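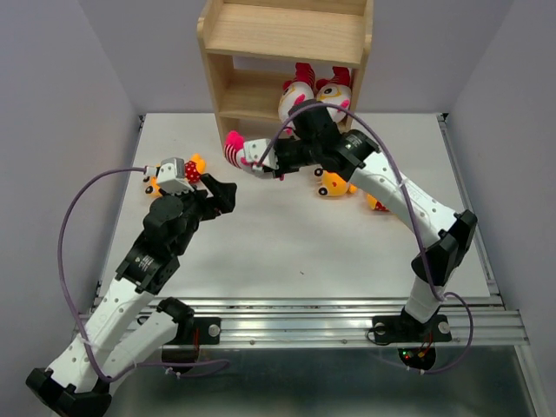

## Bench 2 – demonstration for the Pluststead visitors, 10/07/2025

Entry made by D. Kaczmarczyk. Present for the workshop: Dorota Kaczmarczyk (demonstrator), the two duty technicians, and the undersigned's relief for the afternoon session. The visiting party was from Pluststead, accompanied by one representative of Forar.

### Purpose

The visit was arranged to show the two-arm bench carrying out a shelf task with soft objects. Pluststead had asked in writing to see items that deform in the grip, as their own trials have been confined to rigid cartons. The plush chickens and chicks were selected for that reason. They have long striped legs, which give the jaws something narrow to close on and also give the operator a good deal of trouble.

### Bench arrangement

Both arms on the front rail, pale panels fitted to the left, right and back, wooden shelf at the rear centre. Shelf task uses the lower compartment. Mounting plate bolts were checked before the party was admitted and the check has been initialled on the bench card. Cable loops left generous on both sides – the purple cables were shortened in an earlier arrangement and pulled at the wrist when the arm was at full reach. They should not be tied back again without discussion.

### Sequence shown

1. Introduction at the rail, arms parked. Visitors asked to remain behind the floor line.
2. Right arm to the shelf, gripping by the leg. Left arm kept low over the tabletop for the yellow toy with the red polka-dot body.
3. Both arms together, operator's pace.
4. Questions, followed by a second run at the visitors' request.

Six attempts were recorded at the shelf in the first run. Two were abandoned by the operator when the leg slid between the fingers. The second run was not scored, as the party was speaking with the operator throughout and it would not be a fair figure.

### Observations

Toys placed upside down in the compartment, legs up, are considerably easier to take than toys seated upright. The body settles against the front edge and the leg stands clear of the board. This should be stated openly in any report to Pluststead, who may otherwise assume that the arrangement makes no difference.

The left gripper obscures small items on the tabletop when it is brought in from directly above. With the white finger lowered, the operator on that side was working largely from the second monitor. An approach from a shallower angle was tried during the second run and the operator preferred it.

Grip force was held at setting 7 for the whole session. One technician is of the view that 6 would be sufficient for the legs and kinder to the stitching. To be tried on the older toys first.

### Questions raised by the visitors

- Whether the same bench could be supplied with a wider shelf. Referred to Puvton, who hold the drawings.
- Length of a normal operator shift. Answered by Dorota.
- Whether the session recordings may be shared. No undertaking was given. The Zawadzka agreement must be read before any reply is sent.
- Number of runs held to date for this task. The figure given was 300, taken from the register that morning.

The Forar representative asked for the rail dimensions and was provided with the standard sheet.

### Matters arising

- Write to Pluststead with the first-run results and a note on toy placement.
- Obtain Puvton's position on the shelf before the end of July.
- Repaint the floor line on the left side. It has worn through near the panel and two visitors had to be asked to step back.
- Dark speck near the centre of the tabletop: establish whether it is a mark or debris, and clean if possible.
- Order spare finger covers, white. Stock sheet is out of date and should be corrected at the same time.

Bench returned to the day crew with the arms parked and the shelf left in position. Visitor passes collected – one outstanding, Forar to return by post.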